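From: Nahom Gidey
To: sim-tools list
Subject: Re: [sim-tools] Kenilex tabletop pack, anyone paying for this?
Date: Sunday, 9:13 pm

Anju Pant wrote:

> Hi all,
>
> Has anyone on the list tried the Kenilex tabletop pack yet? Larnolel
> is offering it to groups like ours at 600 per seat for the year, with
> 100 household objects, randomized rooms and the arm and gripper
> already set up. Their rep says a grasping policy trained on the pack
> "transfers to real kitchens without tuning." We have money that has
> to be spent before the end of April and I'd sooner spend it on this
> than on another workstation.
>
> Also, does anybody know if it talks to Lastia, or do we need the
> Montes bridge in between?
>
> Anju

Anju,

I've had the trial on my machine for 9 days. Short answer is I wouldn't sign for a year, and I definitely wouldn't sign because of that transfer line. I asked the same rep what was behind it and got a slide deck. The deck has one chart, the chart has no axis labels, and the "real kitchen" in it is a bench at their office. I asked for the list of objects they tested on and was told it would be in the next release notes. Maybe it will be.

Lastia first, since that's the part I can answer properly. It does talk to Lastia, but only for joint states and the wrist pose. If you want contact forces you need the Montes bridge, and the bridge is licensed separately. That isn't on the pricing page. Ask them to put the bridge in the quote before you compare it with anything.

The 100 objects. I went through the catalog folder and a lot of what they count as objects are the same mesh with a new texture. Take out the repeats and the mugs in three shades of gray and you have a decent set, but it's a much smaller one than the number on the box. The meshes themselves are clean. Collision shapes are another story – several of the hollow things are treated as solid, so a finger that ought to go into a mug stops at the rim. For a parallel pinch on the outside you won't notice. For anything that hooks or reaches in, you will.

Randomization is the part I was most curious about. It's fine on looks: floors, tabletops and wall colors change a lot, and some of the combinations are pretty wild. I don't mind that, since ugly rooms are cheap variety. What it doesn't do well is layout. Objects get dropped on the table at random spots and angles, and that's the whole story. You never get a stack or a full drawer. Anyone who has cleared a real sink knows how far that is from the job.

One of the layouts from my trial, so you can see the kind of thing you'd be paying for:

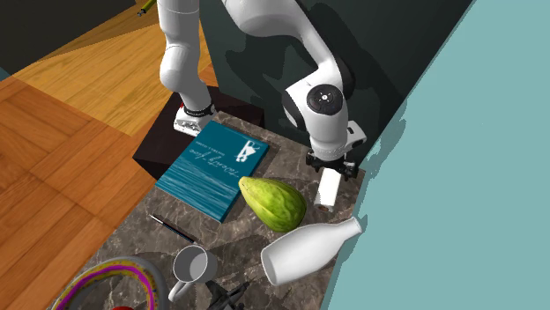 Manipulation Reading Group – shared tools and licenses

The white cylinder under the gripper is the easy kind of target, out near the right edge of the table with some room to itself. The papaya right up by the teal book is closer to what I'd want to test on, and so is the bottle lying on its side with its neck at the edge. I do like the marble, for what it's worth. Dark veined stone gives a segmentation model something to chew on, and the pen with its dark barrel is a fair test against it. But a nice render tells you very little about whether the physics is any good, and the sales page is all nice renders.

On speed, I can't give you a fair number. My card is old and the trial build caps the number of parallel scenes at 13. The rep says the paid build has no cap. I'd want to see that on our hardware before believing it.

If you still want to go ahead, ask for a three-month seat. They told me on the phone that those exist, though I couldn't find them on the site. Get the transfer claim in writing too, with the object list, and see how fast the wording changes.

And I'd still look at the workstation. The free scene generator we used last year has worse textures and better collision shapes, and it would run a good deal quicker on a decent card.

I can leave the trial installed until it expires if you want to come by and poke at it. Bring your own objects if you have meshes for them. The importer is the one piece I haven't touched.

Nahom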